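Fereshteh Amini has a rule about the dishwasher, and she would like it known that she arrived at it late. "I was 25 before I lived anywhere with one," she says. "My mother had a dishwasher. It was me."

She now writes the washing-up column for Nustulora, a household newsletter with 200 subscribers and, by her own account, 104 of them angry. We met in the kitchen of her apartment on Mulligan Street, where the coffee was strong and the sink was full. I asked if the sink was a professional matter. "The sink is a waiting room," she said.

The angry letters are almost all about mugs. In September she told readers to quit rinsing them first, and the mail hasn't let up. "People will forgive you for politics," she says. "Tell them how to put away a cup and they write two pages." One of the longest came from Glória Peixoto, an old friend who used to share a kitchen with her at Evholm, a boarding house they both describe with real loathing. Peixoto rinses. Peixoto has always rinsed. The letter ran in full, and they had lunch the next week.

Amini's own method is short. Plates first, big to small, all facing the same way. Bowls after that, tipped enough that they don't hold a puddle. Mugs go in last, upside down, and never two on the same spot. "If they touch, they chatter," she says. "You lie in bed at eleven at night listening to your good cups knock their teeth out."

And the handles? She looked at me for a while. "Handles out. I'm not an animal."
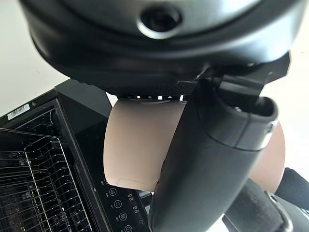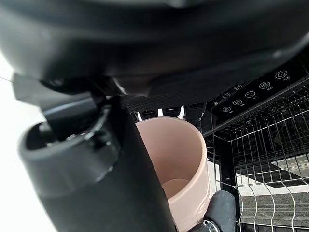 She has strong feelings about racks, too, and most of them are disappointment. The prongs are always spaced for somebody else's dishes, she says, and the only cure is to take one of your own plates to the store and try it, however the sales staff look at you. A black wire rack with thin rods and raised dividers, the kind in the first picture, gets a cautious yes from her for plates and a shrug for anything round. A pale pink mug like the one in the second makes her nervous on other grounds. She loves a matte finish and has lost several to coffee rings. "You buy the color," she says. "Then you spend your life defending it."

Her worst appliance was a secondhand Findix that she kept for two winters. It had one cycle, which she calls Maybe. She still misses it a little, mostly because it was quiet and it fit under the window.

I asked what she does with wooden spoons, expecting a lecture. She washes them by hand and leaves them in a jar by the stove, where they dry when they feel like it. The next column is on lids, and she's already sorry she brought it up. Peixoto has been told the subject and has started a draft of her reply.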